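Week 4: Reading a market entry story
Handout, retail and food service strategy unit
Revised Dec 30, 2022

Bring this to the tutorial with your own notes on the Ritance case. The slides cover the same ground, but the slides are short and people have been quoting them back to me in assignments as if they settled something.

1. The claim

Ritance sells bubble tea and fruit drinks from small shops, mostly in shopping centres. In September it told the trade press it would grow from 18 outlets to 100, and that the category was "still wide open". Two competitors, Nekura and Temba, had said much the same thing in much the same words. All three can't be right about who gets the customers.

Start with the word "open". A market with few chains in it may be one that chains haven't reached yet. It may also be one where independents already sell a decent drink for less, and the chains that tried have gone home. The press release won't tell you which. Store closures would, and they are seldom announced.

2. The survey

The growth plan leans on a survey of 3,154 shoppers, of whom 1,585 said they would "consider" buying a premium iced drink at least once a week. That is a shade over half, and it went into the headline as "half of shoppers want premium".

Have a good look at that verb. Considering costs the respondent nothing. The question gave no price, no queue and no alternative, and it was put to people already walking through a centre with a food court. I would treat the number as an upper limit on interest among people who like shopping centres. It tells you very little about demand in a suburb with one strip of shops and a servo.

Some of you will say a large sample fixes this. It doesn't. Asking a poor question more often gives you a more precise answer to a poor question.

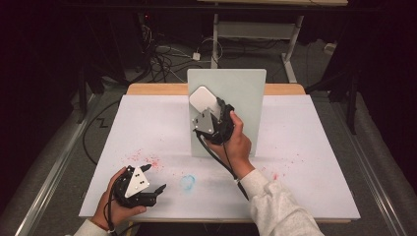

3. Outlet counts

Chains like outlet counts because they go up. Before you use one, find out:

who pays the rent (company store or franchisee)
whether kiosks and delivery-only kitchens are included
how many sites closed over the same period
what an average shop takes in a week, if anyone will say

Nekura counts a kiosk as a store. Temba doesn't. A league table that puts them side by side, and there are several, is comparing different things. Ritance changed its own definition between one announcement and the next, so be careful about drawing a line through its figures.

Franchise growth needs particular suspicion. The franchisor collects a fee when a shop opens and a royalty on sales, whether or not the owner makes a wage out of it. Fast openings can be good news for head office and rotten news for the person behind the counter.

4. The "rising incomes" argument

Every report in the reading pack uses it, Prodesgate's included. Incomes rise, tastes improve, people trade up. Maybe. Rents and wages rise as well, and a drink is one of the easier things to cut when the mortgage moves. Prodesgate offers no figures on repeat purchase, and repeat purchase is the whole business. Plenty of people will try a new flavour once.

For the tutorial

Pick one of the three chains. Write a page on what you would need to know before lending it money, and where you'd look for it. Leave out the SWOT table. If your source is the company itself, say so in the sentence where you use it, and have your page printed before class.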